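Posdale Growers Market and Food Hub
Minutes of the June members' meeting

Held in the packing shed, Friday, 6 p.m.
Present: 11 member farms, the market manager, the hub coordinator
Apologies: 2 member farms

1. Minutes of the last meeting

The minutes were accepted with one correction. Under item 4, the load of compost was delivered to the Uvell side of the lot and not to the main gate.

2. Matters arising

The gravel for the vendor entrance has been spread. The low spot by the hand-washing station still holds water after rain and will need another load. The manager will order it with the fall delivery.

The lock on the walk-in cooler has been changed. Farms that have not picked up a new key should see the coordinator before the next packing day. Old keys do not need to be returned.

3. Stall layout for the summer season

The manager handed out a plan with the stalls in two rows instead of a horseshoe. This gives each stall the same frontage and leaves a lane wide enough for strollers and carts. The flower growers asked to be kept on the shady side. Agreed.

Two farms asked to share a stall on alternate weeks. Agreed, provided the sign is changed each week and both farms have their scales inspected. The shared stall pays one fee.

Setup stays at 7 a.m. Vehicles must be out of the lane before the opening bell. There was a long discussion about vendors who arrive after this. It was agreed that late vendors will carry their goods in from the street. The market will not hold the lane open.

4. Eggs

The state label rules were read out. Every carton sold at the market or through the hub must show the farm name, the pack date and the words "keep refrigerated." Reused cartons are allowed only if the old brand and grade are fully covered.

Three farms said that covering old print takes too long and the stickers come off in the cooler. The coordinator has a price from Dandance for plain cartons, sold in bundles of 50. Members can order through the hub at cost. Orders are due before the end of the month.

The question of half cartons was raised again. Customers who live alone have asked for them. The hub will try half cartons for six weeks at the Uvell pickup only, and the farms supplying them will set one common price. Duck eggs are not part of the trial. 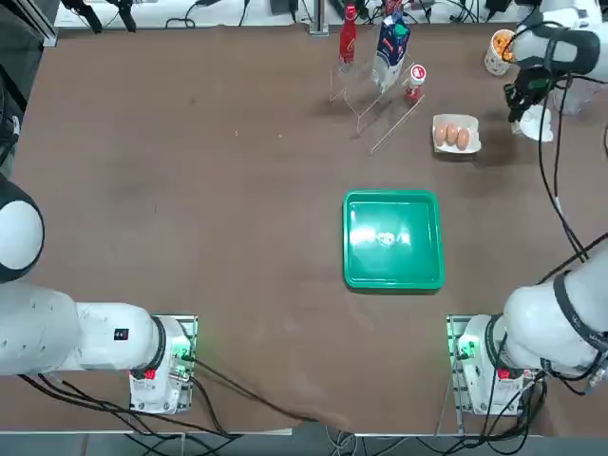 Item 4: egg carton, milk and bottles on the table.

5. Milk and other chilled goods

The hub does not hold a dairy license and sells only sealed, pasteurized milk from the licensed creamery. This was restated for new members. Farms may not bring their own milk for hub orders, including for other members.

Chilled goods are to be added to a customer's order last, at the pickup window. They are not to sit packed with the vegetables. One complaint was received about soft butter. The coordinator gave the customer a credit, and the cost was charged to the hub and not to the farm.

6. Wash and pack standards

The following were agreed and will be posted above the sinks:

Greens are to be spun or drained before bagging.
Root crops are to be topped unless ordered in bunches.
Tomatoes go in single-layer flats, stem down.
Cracked or heavily soiled eggs are not accepted at the shed.
Crates are to carry the farm's name on both short ends.

A member asked if squash could be left unwashed. Wiping with a dry cloth is enough. The same applies to onions and garlic.

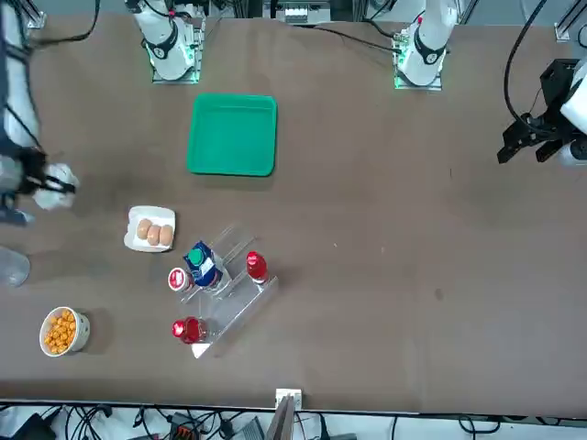
Crate returns were discussed next. The hub is short of the large stacking crates, and many are thought to be at members' farms. All members are asked to check their barns and bring back any crate with the hub's stamp. If the number has not recovered by the August meeting, a deposit of $6 a crate will be proposed. Two members spoke against a deposit on the grounds that it adds bookkeeping. No vote was taken.

7. Pickup at Yu Hardware

Yu Hardware has offered its side porch as a pickup point on market days, at no charge for the first season. The porch is covered but has no power, so orders with chilled goods would need coolers and ice packs. The hub owns enough coolers for a small route.

Members were in favor. Concerns were raised over who would be responsible for orders that are not collected. It was agreed that anything left at closing goes to the Posdale food pantry, with no refund, and that this will be printed on the order form. The coordinator will confirm the hours with the store and report back.

Motion to start the Yu pickup in July. Seconded. Carried, 10 in favor, one against.

8. Seed potatoes and garlic

The bulk garlic order will be placed in early August as usual. Farms wanting hardneck should say so now - last year the supplier ran short and the late orders were filled with softneck. Payment is due with the order.

No interest in a bulk seed potato order this year. Dropped.

9. Money

The hub account covered its costs for the spring. The market account is behind by the price of the gravel, as expected, and should be level once the summer stall fees are in. Four farms have not yet paid. Reminders will go out with these minutes.

The card reader fee has gone up. The manager proposed a minimum card sale of $2 at the market information table only. Individual stalls may set their own rule. Agreed.

10. Any other business

Dogs: the rule stays as it is. Dogs on a short leash are allowed in the lane, and not behind the stalls.

Bees: a hive has been placed by a neighbor close to the back fence. No trouble so far. Members with allergies are asked to park at the front.

Shade cloth: one roll is left over from the seedling house. It is free to any member who can collect it before the next meeting.

Recipe cards: the printed cards for kohlrabi and chard are nearly gone. The coordinator will reprint chard. Kohlrabi will wait until the fall crop.

Actions
Manager: gravel order, revised stall plan, fee reminders.
Coordinator: carton orders, half carton trial, Yu Hardware hours, order form wording, chard cards.
All members: return crates, pick up cooler keys, send in garlic orders.

Meeting closed at 8:15 p.m. Next meeting in August, same place and time. There is no July meeting.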